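We use cookies to improve your experience. By continuing to browse you accept our cookie policy. [Accept] [Manage settings]

Stellbridge Kitchen Table
Aug 7, 2018
Okay, so I promised a few of you I would finally write down how I deal with the plastic bottles, and I've been putting it off for so long that the bag behind the door started leaning on people. Settle in, this will be a long thread (they always are with me, sorry!)

Stellbridge Kitchen Table
I used to do the whole thing standing over the bin with the lid propped on my hip, and it was miserable. Now everything comes out onto the table, a handful of bottles at a time, lying down so they can't topple and roll off and wake up the whole building. Somehow I don't mind the job nearly so much when I can see what I've got.

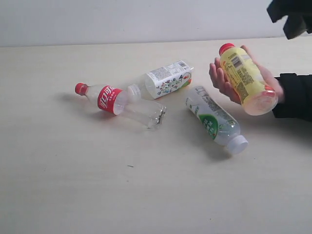
Stellbridge Kitchen Table
And I go by type, more or less. Clear plastic in one bag, anything white or colored in the other. The drop-off on Ambrose Street has two openings for plastic and the clear one always fills up first, so if you show up late in the day you end up standing there holding a bag of perfectly good bottles and feeling silly.

Stellbridge Kitchen Table
Somebody asked me last time about caps. I leave them on! I squeeze the air out first, get the bottle as flat as it wants to go, and then screw the cap back down tight so it can't puff up again. For years I did it the other way around, loose caps in a jar on the windowsill, and the jar got knocked over more times than I care to remember. Do check your own town's rules though, because my sister-in-law's place wants them off and they are quite stern about it.

Stellbridge Kitchen Table
Labels I've gone back and forth on. The wraparound kind on soda bottles will usually come away if you can find the seam and get a fingernail under it, and I find that very satisfying, I could do it all evening. The paper ones that are glued on all over, no. I soaked a whole batch of those in the sink one December and all I had to show for it was gray mush in the drain and a smell. Those go in with the label on and I sleep fine.
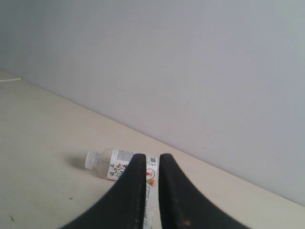 Stellbridge Kitchen Table
Small bottles are the ones I'm forever losing. They slip down the side of the bag, or they hide inside a bigger container, and then one turns up under the radiator in the middle of winter. So I've started doing the small ones first, before I get tired and sloppy, and the big ones after that as a sort of reward.

Stellbridge Kitchen Table
Oh, and rinsing. A splash of water, a shake, pour it out, done. You don't need hot water and you don't need soap unless it held something oily. Milky drinks I rinse twice, and I do it the same day – if you've ever opened a bag in August that had a forgotten yogurt drink at the bottom, you already know why and I won't describe it.

Stellbridge Kitchen Table
For bags I'm using the big Tulleo ones with the drawstring. I tried the thinner kind and they split on the stairs, and I live on a floor where you really feel every stair. The same bag has lasted me since spring, I just tip it out at the drop-off and fold it up and bring it home in my pocket.

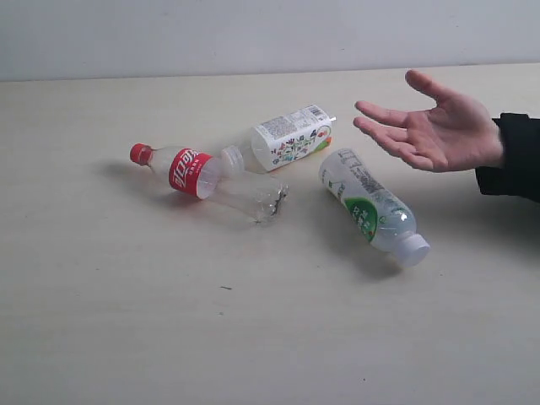
Stellbridge Kitchen Table

A few of you wanted to know whether it adds up to anything. Well, I kept a tally on the fridge last year, purely out of nosiness, and we came to 622 bottles for the household. The year before was 743! I was proud of that drop for a good long while, until I remembered we'd been away at Stenness for most of a summer month, so take it with a pinch of salt.

Stellbridge Kitchen Table
What I'd really like is to buy fewer of them to begin with, and I'm getting there slowly. We have a jug in the fridge for water now and it gets used. Soda is harder. I like soda – there, I've said it.

Stellbridge Kitchen Table
Next time I want to do glass, and I have a question for anyone who's good with jars: how on earth do you get the sticky stuff off after the label is gone? I've tried oil and I've tried scrubbing. Tell me everything, I'm going down to Ambrose Street with the bags and I'll read your replies when I'm back.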